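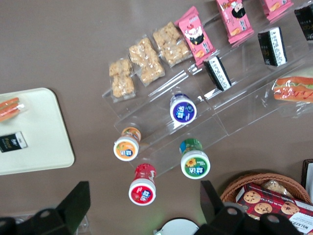
Wrist camera loses depth on clear acrylic rack, planner then drives the fingers into a tier

I'm running two arms at a shared table, picking snack items off a stepped clear acrylic rack and placing them on a tray. Each arm has a small camera at the wrist, and there is one fixed camera over the table. The perception stack is Haltia for segmentation and pose, feeding a Letus planner node. Everything was fine while we were testing with boxes on the bare table.

The rack is the problem. The wrist depth image either has holes where the tiers are or returns the depth of the tabletop behind them. The planner gets a point cloud with four small bottles floating in it and no rack at all, so it happily plans a low sideways approach through the plastic. The force limit trips and the arm stops, but the rack has been shifted by then and every pose after that is stale.

What I've tried:

Raising the confidence threshold on the depth filter. This removes the tabletop points seen through the tiers but also eats the edges of the clear-wrapped packets.

Hole filling. Worse. It joins the bottle caps to the table and I get one big blob.

Inflating the collision padding on the items. Then nothing on the middle tier is reachable, and the small black boxes sit there.

A log from one bad pick had 3369 points on the bottle cluster and 11 on the rack. I don't think any filter is going to rescue 11 points. Do I need a different sensor, or is there a way to do this in software?

lowtier_grasp

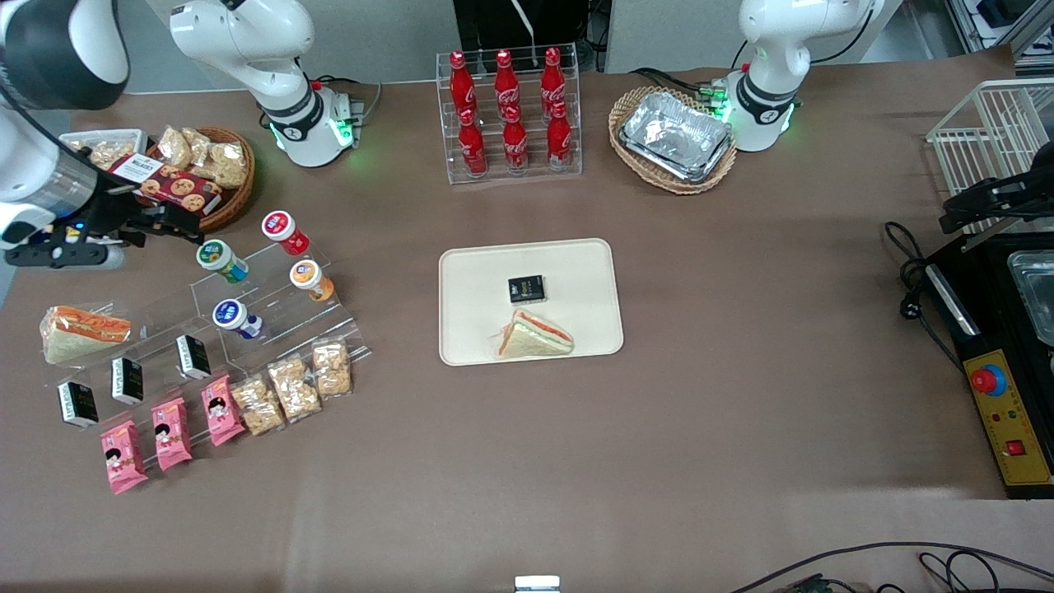

3 min read

Zerrin Canpolat

You can do this in software. Stop trying to reconstruct the rack from depth. It is a rigid object of known shape, so treat it as a known object and estimate one pose for it.

Measure the rack, or get the drawing from whoever made it, and build a collision mesh. Plain boxes for each tier and divider are good enough. Don't model the rounded edges. Add the mesh to the planning scene as a fixed object at a pose you supply.

For the pose, use the fixed camera and colour only. The edges and corners of clear acrylic catch the light as thin bright lines, and those lines are fairly stable if your lighting is. Fit the projected mesh edges to them, starting from the last known pose. I run this before each pick while the arms are parked clear of the view, and it takes 2780 ms on our machine. That sounds slow but it only has to happen when the arms are idle anyway. If you can put fiducials on the rack, stick 2 on the outer end panel and skip the edge fitting altogether.

Then change how the cloud reaches the planner. Crop out the volume occupied by the rack mesh plus a small margin, and don't let raw points inside that volume become obstacles. Items on the rack should come in as objects with their own poses from the segmentation, not as points. Otherwise you will keep getting half a bottle as an obstacle next to the same bottle as a target.

Some things to watch for:

Allowed collisions. An item resting on a tier is in contact with the rack mesh, so the start state will be rejected. Allow contact between each item and the rack while the item is at rest, and remove it again once the lift has cleared the tier.

Approach direction. For bottles, constrain the grasp to come down along the cap axis within a small cone. For the flat packets, approach along the normal of the sloping row. The low sideways approach should not be in the candidate set at all.

Clear film. Your filter is dropping packet edges, so take the mask from colour and fit a plane to whatever depth survives inside it. Printed packets usually have enough good points in the middle. The fully clear bags may not. For those, assume the plane of the tier they are on, which you now have from the rack pose.

Detecting a bump. If the force limit trips, mark the rack pose as invalid and force a new fit before anything else moves. From your description this is missing, and I would add it first. It's a small change and it stops one bad pick from spoiling the next ones.

A different sensor may help a bit with the film. I wouldn't buy one for the rack.

palletjack_m

We had the same trouble with a Cekska cell in September. Matte tape along the front lip of each tier gave us enough depth to see the steps. Ugly but it took five minutes. It doesn't help with the vertical dividers, so you'd still need to keep the fingers away from those.

lowtier_grasp

Thanks both. The mesh is in the scene and the sideways approaches are gone. Edge fitting works with the overhead lights on but jumps by a whole tier now and then when I start it from a bad guess. Going to try the fiducials.

Zerrin Canpolat

A jump of one tier is expected, the steps all look alike. Limit the search to less than half a tier depth from the previous pose and reject the fit if it lands on that limit.

uc_handeye

Have you checked your hand-eye calibration? Ours was out and it looked just like this. The Yüksel calibration script fixed it.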